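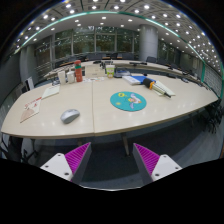

Reviews > Hands-on > Open evenings

Tralletti hand gripper, tried at the Pleddale open evening
October 11, 2024

I've been meaning to get to one of the Pleddale evenings since February, when I missed the last one thanks to a bus that never turned up, so I was in a good mood before I'd even got my coat off. It was in the big meeting room on the ground floor of the Lewis building in Pandilham, the one with the fat round columns and all the glass. By the time I arrived it was dark out and the windows were doing nothing but throwing the ceiling lights back at us. Remember the lights, they come up again later!

What I'd gone for was the Tralletti. If you've been reading these pages you'll know I have a soft spot for grippers you hold in your own hand. You do the job yourself, squeezing and carrying and putting down, the camera on the tool records it all from where a robot's wrist would be, and later on someone tries to get an arm to do the same thing from your recordings. I've used a home-made one before (mine, from a kit, with a trigger that stuck) and I wanted to know how a properly finished one felt.

First impressions

It's a cheerful thing. The two fingers are a really loud magenta, ribbed and roughly triangular, running up to a sharp point, with a dark grey surface on the inside where they touch whatever you're holding. Each one sits on a white plate with three holes in it. I like that they haven't tried to make it look serious. My own kit is entirely black and I lose it on the bench about once a week.

The ribs are the clever bit. When you close the finger on something it gives in the middle and the tip curls in a little, so it wraps round the thing a bit instead of pinching it. I'd read about this plenty of times and never had it in my hand, and I spent far too long just squeezing my own thumb with it. It's a very gentle squeeze. I'd happily hand it to a child.

Weight is fine for the first few minutes. After a quarter of an hour I could feel it in the outside of my wrist, and I noticed the woman ahead of me in the queue was propping her elbow on the table edge, so that's two of us. A strap would help, or a bit more weight at the back to balance the front.

What we did with it

There was no special set-up for visitors. You were given the gripper, pointed at one of the long pale curved tables and told to tidy it, and I thought this was a lovely way to run a demo. At a trade show you get foam cubes. Pleddale gave us a table that looked like people had been working at it: a computer mouse, a round teal mouse mat with a cartoon bird sort of character on it, a few papers and notebooks, cups, a tall orange-red bottle. You picked a job off a short list and had a go, and each go was kept as a recording if you signed the form.

I started with the mouse, as most people did. Easy! Come in from above, fingers either side, squeeze, lift. The grey inner surfaces grip a smooth rounded shell very well and I carried it over to the mat without it slipping. Getting it down level was harder. You've got no feel for when the underside meets the table, so I dropped it the last little bit on my first two tries. By the third I'd got the hang of lowering until the fingers started to bend.

Then cups, which I'd been dreading. Paper cups are where my own gripper always embarrasses me, it either skates off or leaves a crease. The Tralletti held an empty one by the sides with hardly a mark. I wasn't allowed to try a full one, and fair enough, it was their floor and their paperwork.

The bottle was all right so long as I took it low down. Higher up it wanted to tip, and I don't think that's the gripper's fault particularly, I'd have had trouble with kitchen tongs as well.

Flat things are hopeless. I'll just say it. I tried to lift a single card off the tabletop and those pointed tips, which look so perfect for it, simply slid along and pushed the card in front of them. I had one go, then another, then slid it to the edge of the table and took it from there, and the chap on the desk said that's what everyone ends up doing and that it makes rather a good recording. The notebooks were the same story: nudge, overhang, grab. It works, but it's slow, and if your work is mostly paper and card I'd want different tips.

About those lights

The ceiling in that room is absolutely peppered with little bright spots and there's a long glowing strip curving round it too. The table is glossy enough that you get soft blobs of reflection all over it. I asked if that was a nuisance for the recordings and the answer was yes, sometimes, and also that they'd rather have it than not, as real rooms are like that. There was a screen at the side so the rest of us could watch what the camera saw. It's a very wide round view with black corners, everything bowed outwards, and the fingers poking up at the bottom. Within a minute I'd stopped noticing the bend. What I did notice is that small print on anything goes to mush, so don't expect to read labels off it afterwards.

One more thing on the view: you can see a LOT of room. Chairs, the next table along, the plant, whoever is wandering past. If you were going to use one of these at home I'd have a tidy first, or at least warn the family.

Running the evening

Groups of eight, which was one or two too many. There were two grippers out and only one of them seemed happy (the other kept having to be restarted), so there was a fair bit of standing about. I got two proper turns in the whole session. The people showing us round were patient and didn't mind daft questions, and I asked several. I'd have liked to see more of the other end of it, though. We were shown a short clip of an arm putting a mouse on a mat after being trained on this kind of recording, and it was slow and rather careful and I was completely charmed, but it was a clip on a screen and I'd come out on a wet night hoping for the real arm. Next time, maybe. They did say next time.

Tea was good. The biscuits had gone by the second group.

Would I buy one?

If the price they hinted at holds, I'm tempted. Nothing firm was said so I won't repeat it. For me the fingers are worth having on their own, and I asked whether you could buy just those and the plates to bolt on to something else. Possibly, was the answer -- I've emailed to find out, and I'll add a note underneath when I hear back.

Good:
Soft, curling fingers that hold rounded things beautifully
Inner surfaces grip smooth plastic without any fuss
You can't lose it on a bench
Picked it up in minutes with no instructions to speak of

Less good:
Useless on anything flat until you get it to an edge
Front-heavy, tiring after a quarter of an hour
One of the pair needed restarting more than once

If you're going to the next open evening, get there early and ask to be in the first group. Parking behind the Lewis building is free after six, but the gate on the river side was locked when I tried it, so go in from the main road. And take short sleeves or roll yours up, mine kept catching on the trigger.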